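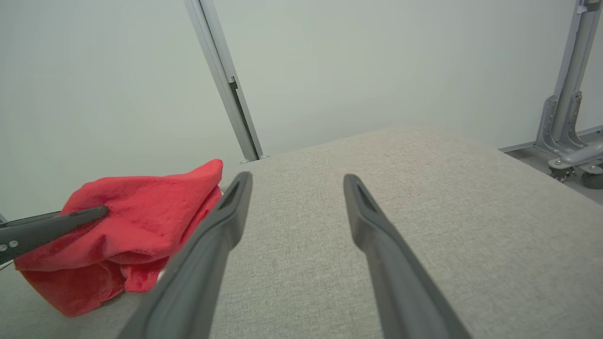 Home Laundry Stains Kitchen Contact

Setting the color in a new red towel

New red towels bleed — wash them alone the first two times.

1. Fill a sink with cold water and stir in a spoonful of plain detergent.
2. Push the towel under and leave it for 44 minutes.
3. Drain and rinse. Repeat until the water stays clear.
4. Spin at 400 and hang in the shade.

Skip fabric softener. It leaves a coating and the towel won't soak up much. After that, wash it with other dark colors.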